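Stetaline Storage - walk-through checklist, Unness building
August 8, 2023

Marks: OK / FIX / N/A. Comments after each. Last full one was in November, so some of this is old stuff carried over.

OUTSIDE
Front steps - FIX. Second tread rocks. Same as last time.
Handrail - OK
Gutters, street side - FIX. Weeds growing in them. Need the tall ladder from Cumham.
Downspout by the ramp - OK, but it empties right where people walk. Will ice up.
Date stone (1901) - OK, crack hasnt moved past the pencil line

EXITS AND LIGHTS
Front exit sign - OK
Rear exit sign - FIX. Dark on battery test.
Emergency light, stairwell - OK
Rear door - opens, drags on the sill. FIX before it swells any more.
Keys in lockbox - OK. Tag 118 is on the wrong hook, moved it back.

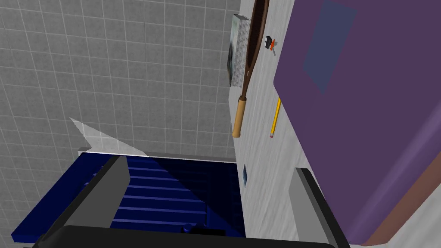 FIRE
Extinguisher, hall - OK, gauge in green
Extinguisher, boiler room - FIX. Tag out of date. Swap, don't just re-tag.
Smoke alarms upstairs - OK, all sounded
Smoke alarm, basement - chirping. New battery in, still chirping. Replace teh unit.
Boiler room clear of cardboard - FIX. Again. Flatten it and take it out the same day please.

ELECTRICAL
Main panel clear - OK
Panel labels - FIX. Half are from the 2000 rewire and don't match the rooms now.
Outlet covers - one cracked, room 134. Screw in place, cover loose.
Extension cords - FIX. One run under the hall mat. Pulled it up.
Outside outlet - trips and resets like it should 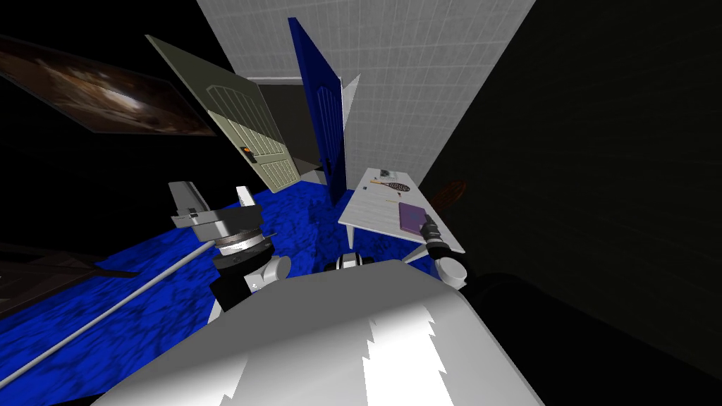 STAIRS AND FLOORS
Stair nosing - OK to the landing, lifting above it. Taped for now, tape is not a fix.
Basement floor drain - slow. Poured a bucket, it went down eventually.
Hall mat - curls at the corner. Toss it.

WATER
Shutoff turns - OK, stiff
Heater relief valve - N/A, didn't touch it, plumber does that one
Restroom sink - drip under the trap, bucket is there. FIX.

FIRST AID
Kit on wall - FIX. No gauze, burn gel expired.
Eye wash bottle - OK, seal good

STILL OPEN
Rear exit sign, boiler room extinguisher and basement alarm first - these three hold up sign-off.
Sầm has the same rear door hardware, check if theres a spare closer over there before ordering.
Gutters when the ladder comes back.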